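Home Reviews Guides Hallway Storage About Contact

Lotcombe Entry Shoe Rack, Two Months In

by Augustina Asante

I don't trust product pages that say "heirloom" about something that arrives flat in a cardboard box. The Lotcombe listing says it twice. It also promises assembly in "minutes", which is true in the sense that an hour is made of them.

I bought it to replace a Mistau rack, all thin metal tubes, which leaned a bit further toward the door every month. The Mistau was cheap and I got what I paid for. The Lotcombe costs nearly three times as much, so I went in wanting to know where the extra money goes.

Some of it goes into the frame. Black metal, no wobble once the bolts are tight, and the uprights met the floor squarely in a hallway where very little is square. I had to back two bolts out and start over, as the holes on one crossbar didn't line up the first time. The instructions are a single folded sheet with drawings the size of postage stamps. Bring your own screwdriver – the one in the bag is soft and chewed itself up before I was halfway through.

The listing has 572 reviews and most of them seem to have been written on the day of delivery. "Looks great!" Fine. I'd like to hear from those people after a wet October. I've had mine long enough to see one water ring from a boot I left overnight, and it hasn't come out. The seller recommends a wax, sold separately, of course.

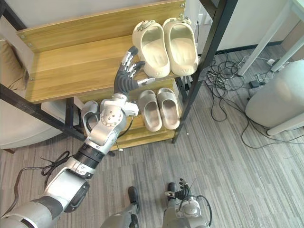
The boards are the part I like best, with some grumbling. They're a light oak color, wide enough that shoes sit on them properly and don't perch, and heavy clogs are no trouble. The cream slip-ons with the thick soles go side by side at the right end of the top shelf, heels to the wall, and the board doesn't dip. My complaint is the screws. They come up through the face of the wood where everyone can see them, small silver heads on a rack whose metal is all black. Black screws would have cost pennies. Dust collects around them too.

I looked at the Triven before buying and it had a similar frame with slatted shelves. Grit falls through slats onto whatever is below, so I passed.

Would I buy the Lotcombe again? On sale, yes. At full price I'd want better screws and a screwdriver that survives the job.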